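NOTA DE PRENSA – para difusión inmediata
Enero 2021

Zatudau abre la inscripción a sus talleres de ahorro de agua en casa

Grunstead. Zatudau pone en marcha este mes su nueva ronda de talleres para reducir el gasto de agua en el hogar. Son 16 sesiones, todas en línea, con 200 plazas gratuitas en total. Inscripción abierta desde hoy, por orden de llegada.

El programa piloto terminó en diciembre. Se apuntaron 2387 personas a la lista de espera – muchas más de las previstas – y de ahí la ampliación.

"La gente pide cosas concretas. Cómo leer el contador, qué aireador comprar, cuándo cambiar una junta", explica Gregor Mowat, coordinador de los talleres. "Queremos sesiones cortas y sin tecnicismos."

Temas: lectura de facturas, fugas en cisternas, riego de balcones, fregado a mano y lavavajillas. La parte de cocina la imparte el equipo de Mosier. Qian aporta los materiales descargables, disponibles tambien para quien no consiga plaza.

Cada sesión dura una hora, con turno de preguntas al final. Horario de tarde. Los inscritos recibirán el enlace por correo el dia antes.

Contacto de prensa: Gregor Mowat, oficina de comunicación de Zatudau, Grunstead.
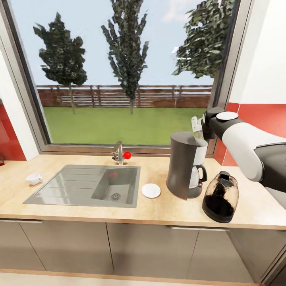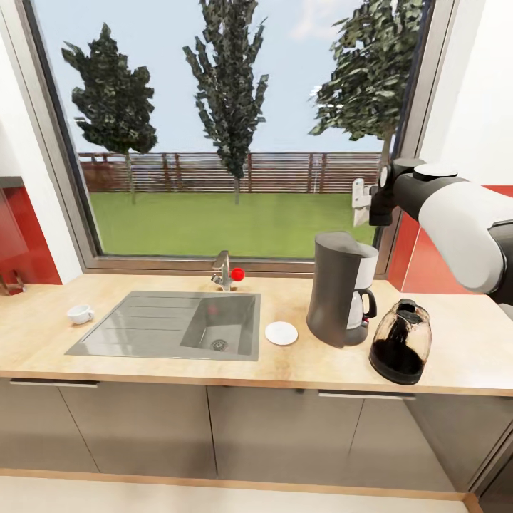
Cocina con fregadero de acero inoxidable y escurridor, bajo la ventana. Imágenes generadas por ordenador.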